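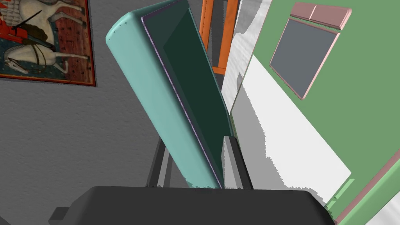
Dellodura is a rule set and test room for two-armed household robots, sold by Stustalov as a single package. It checks how a robot picks up, carries and sets down ordinary things in a furnished home, and it compares every move with a written list of handling rules. Many of those rules concern the grip. A thick slab with rounded edges, such as the teal one tilted over the gripper fingers, has to be judged by how it sits between the fingers as well as by whether it has left the surface. Dellodura records both and reports them separately.

The package runs entirely in simulation. You load your robot model, choose a room and a task list, and start a session. The rules are plain text files, so a safety reviewer can read them without opening the simulator. Each rule has a number, a one-sentence requirement, a pass limit and a note on how the limit was chosen. The current release has 648 rules, grouped by part of the job: approach, grasp, carry, place, retreat and idle.

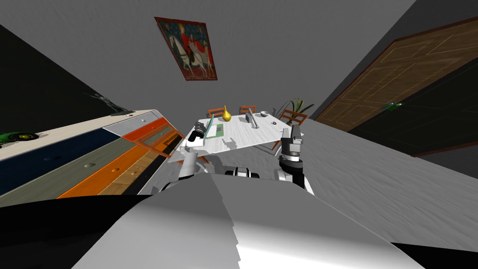 Approach rules apply from the moment an arm enters the space over a piece of furniture. Speed is limited by distance to the nearest object, and the limit is lower when both arms are working over the same tabletop. The two arms must keep a set clearance from each other at the elbow, wrist and gripper. Contact with a chair back or table edge is logged as a fault even if nothing falls over. A light brush and a hard knock are graded differently, but neither can be switched off in the report.

Objects that are already lying on their side get their own rules. The robot may pick one up as it lies or set it upright first, but it may not roll it along the surface to get a better hold. We had more questions about this rule than any other after the last release, and the wording has been made shorter.

Drawers and doors count as moving parts. If one is open at the start of a task, the robot has to treat its full swing or travel as occupied space until it has closed it or been told to leave it alone. 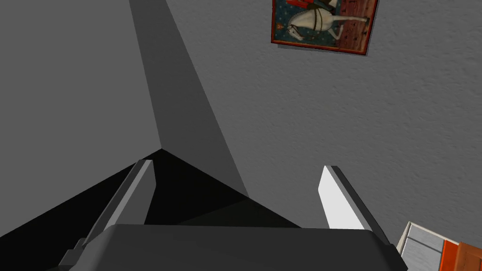
An empty gripper is covered too. Between tasks the fingers must be at a known opening, and the controller must report that opening correctly. The idle rules also ask for a camera check before the next move: if the view from the wrist doesn't contain the work surface, the robot has to find it again before it speeds up. Teams often leave this step out of their own test plans. In Dellodura it is on by default – you can turn it off for debugging, but the session is then marked as incomplete.

What is in the package

Test rooms with furniture, wall decoration and household objects
Rule files in plain text, with change notes
A task list of 2,472 start positions, sorted by difficulty
Session recorder with wrist and body camera views
Report writer (one page per task, plus a fault summary)
Jadoon, our viewer for stepping through a recorded session

Jadoon shows the camera view beside the rule that was active at that moment. You can jump straight from a line in the fault summary to the point in the session that caused it. A session of 20 tasks takes almost an hour to review by hand, and less if you only look at faults.

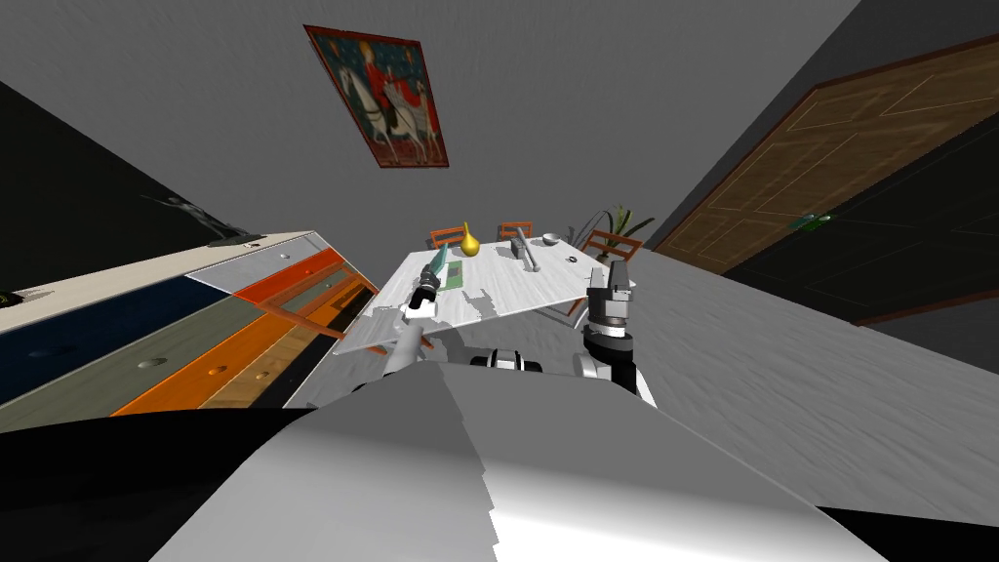

Both arms at the dining table, left gripper just above the tabletop.

Good practice for first-time users

Run the room as supplied before you change it. Keep one copy of the rule files untouched and make your edits in another, so the report can show the difference. Change only one limit at a time. When a task fails, repeat it from the same start position before moving on to the next one.

Passing in Dellodura does not replace a risk assessment on the real machine. The reports are meant to go into your technical file as supporting evidence, and they should be signed by the person who set the limits.

Rule content is edited by Reto Ammann. Suggested changes can be sent in at any time and are collected for the October release. Updates are included for 24 months from purchase. The Dada import tool, which converts older rule files to the current format, is a separate download and needs no license of its own.

Category: Software & Test Rooms / Household Robots / Handling Rules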